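Jobs > Studio & Workshop > Part-time

Studio helper wanted at Rallside (two days a week, tile and surface patterns) 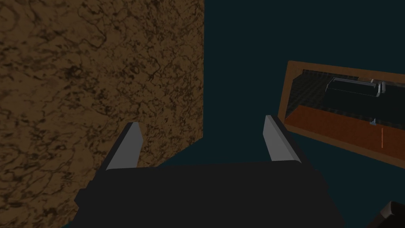 I run a small surface design studio in the old Rallside building on Steltberg Street, and I'm looking for someone to come help me two days a week. I draw and mix patterns for tile, countertops, wall panels, that kind of thing, and I've gotten to the point where I have more samples than I can keep track of (my desk is a disgrace). A lot of my day goes into arguing with myself over browns. Take a warm medium brown with dark brown and nearly black veins running through it, heavier toward one corner, sitting next to a flat deep blue-green. Does it look like stone to you, or cork? I could talk about that for an hour, and if you could too, please keep reading!

The studio is called Starkari. It's me, a big sink, a kiln that I share with the pottery people downstairs, and a wall of drawers. I started out doing repairs on old tile floors and drifted into making new patterns when I couldn't find matches for the old ones. Most of my orders now come from small kitchen and bath shops, plus one larger customer, Rastogi, who take a new set of patterns from me every February and always want changes right up to the end.

What you'd be doing: sorting and labeling samples, mixing test colors from my recipes (my handwriting takes a week to learn, sorry), packing sample boxes, and keeping the pattern list up to date. The list is a spreadsheet with 3873 lines in it, and a good number of them are the same gray under different names. I'd love for you to help me clean that up, a bit at a time, when it's quiet. Once you've settled in, I'd want you to try out your own patterns too. I really mean that. Some of the best veining I've ever sold started out as somebody messing around with a sponge and the wrong brush on a slow afternoon.

You don't need a design degree. I don't have one either. You do need a decent eye for color, and I'll check that in person with a little sorting job at the table, nothing scary. You should be okay lifting a box of tile on your own and okay with getting pigment on your clothes, because you will, apron or no apron. If you've worked in a paint store, a print shop, a frame shop or a garden center, tell me about it. Those jobs teach you to talk with people who say "beige" and mean four different things. Some spreadsheet skill is a plus, but I can show you what I do (it's pretty basic).

Hours are flexible. I'm in from about 15 minutes after the bakery opens until late afternoon, and you can pick which two days suit you as long as they stay more or less the same from week to week. Pay is hourly and I'll tell you the rate in my first reply, before you go to the trouble of coming over. There's a paid trial day so we can both see if it works. You get a key, free coffee and first pick of the seconds, which is how I ended up with the strangest bathroom floor in Steltberg.

A few practical things. We're up one flight of stairs and there's no elevator, and the freight hoist is for boxes only. There's bike parking in the courtyard. The building gets chilly in winter, so bring a sweater even if the kiln is on. Dogs are fine if they're calm and don't eat grout.

To apply, send me a short note, one page at most, and tell me about a surface you like. It could be a diner counter, your grandmother's hallway, a bus station wall, whatever comes to mind. Add a picture if you have one. I don't need a formal resume, just a few lines about what you've been doing lately and when you could start. Please write by email or drop a note in the Starkari mailbox by the courtyard door. I'm slow on the phone when my hands are wet.

I'll answer everyone who writes, though it may take me a few days if there's a firing on.

Posted 5 April 2025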